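Subject: Re: [sortingsets] Coloured bowls, tags and the wooden top
From: Kenna Carnegie
To: sortingsets list

Hello all,

I said in May that I would write up the coloured bowls once we had used them for a while, and Suryani's message has made me get on with it. Her questions are quoted further down and my answers follow them.

For anyone who joined recently, we replaced the old opaque tubs with the Solovham translucent bowls. They are sold as item 517 and hold 300 ml each. We use them for sorting beads, buttons, dried beans and the letter tiles, and they live on the butcher-block top with the Flelix trays stored elsewhere. I set them out in two rows with purple, orange and blue at the back and green, yellow and pink at the front. It doesn't matter which order you choose as long as you keep to it. Once people know where green is they stop looking for it.

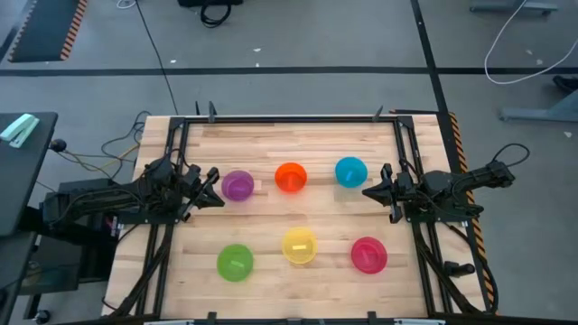

Suryani Chin wrote:

> We have been offered a set of the same bowls and I would like to hear
> from somebody who has used them before I say yes. Our tubs are solid
> colours and I am used to those.
>
> Three things. Do the pale ones show up well enough on a wooden top?
> Ours is pine and quite yellow. Is the green easy to tell from the
> others when the light is poor? And do you leave the little tags inside
> or take them out? Mawar thinks they should come out because things
> catch on them. I would leave them in if they are any help with the
> inventory.
>
> Also, do they stack? We have one shelf and it is full of Castaño jars.
>
> Suryani

I will take these in a slightly different order.

1. Stacking

They stack, but they stick together if you push them down. We put a square of kitchen paper between each bowl and the next. Nadhirah uses the paper circles from cake tins at her end and says they are easier to pull out. A stack of the full set goes under a normal shelf with room to spare. I wouldn't stack them with beads still inside, because the rims don't quite meet and the small ones get out.

The bowls are light, so a stack is easily knocked over. Put it at the back of the shelf with the jars in front.

2. The green one

The green is the strongest of the colours against pale wood. Looking down into it, the inside goes much darker than the outside, and where the light comes through the wall it can look more like lime. We had two sets muddled for a week because the inventory sheet said "dark green" and one of the helpers was searching for exactly that. The sheet now just says green.

In poor light I would worry more about what you put in it. Green split peas disappear completely. White buttons or haricot beans are much better. The same goes for purple, where anything black or brown is hard to find at the bottom, and you end up feeling about with a finger to check that it's empty.
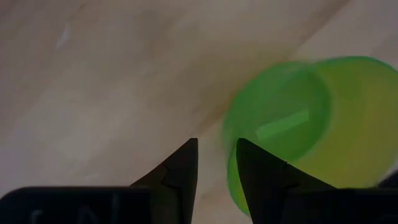
3. The pale ones on wood

Yellow is the difficult one. You can see the grain faintly through the sides and the base, and on a yellow pine top I expect it would be worse than it is on ours. The rim is thick and rolled, and that helps, as you get a definite line to look at even when the rest of the bowl fades out a bit.

If your pine really is very yellow, try a sheet of plain grey card underneath. We tried a Stusetti mat first and it was too shiny. Card marks easily but it costs next to nothing. Fereshteh suggested a dark tablecloth, and that did make the pale colours stand out, but the cloth moved every time somebody leaned on it and we went back to the bare top.

I would not give yellow to a beginner as the first bowl to sort into. Start with orange or blue.

4. Tags

We leave them in. Each one has the set number on it in pencil, and when a bowl turns up in the wrong cupboard I can see straight away which box it should go back to. I take Mawar's point about things catching. Beads do lodge behind a tag when it lifts and leans against the wall of the bowl, so whoever is tidying should tip the bowl and run a finger behind it before putting it away.

The tags have to come out before washing. We use a shallow dish for them and put them back when the bowls are dry. If you would sooner not bother with that, a dot of paint under the base would do the same job, though you would have to turn the bowl over to read it. 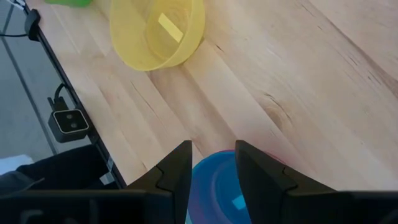

Yellow bowl, tag still inside.

5. Washing, and the top itself

Warm water and a soft cloth. Ours have never been in a dishwasher and the supplier's sheet is vague about it, so I can't tell you what would happen. Please don't use the green side of a sponge. They are glossy and I would like them to stay that way.

Dry them properly before they go back on the wood. A wet bowl leaves a ring, and the rings on our old table never came out, even with oil and wire wool. For the butcher block we wipe along the grain with a barely damp cloth and oil it twice a year. It has a matt finish and doesn't want wax. There is a knot on one side that people always try to scrub off, thinking it is a stain, so if you get a similar top you might mention that to whoever does your cleaning.

Cost: I paid 2 pounds a bowl when we ordered, and postage was free on orders over 100 pounds, so it made sense to go in with another group. I haven't checked the price lately. Suryani, if you are being offered a set for nothing then I would take it, yellow pine or no yellow pine.

One thing I would still like to hear about from others is spares. We have no replacement for the blue, and the supplier only sells full sets. If anyone has a blue one without a home, please reply to me off list and I will pay the postage. I have an extra orange to swap.

I will put the new inventory sheet in the shared folder this evening. The old one still has the opaque tubs on it, so please stop printing it.

Kenna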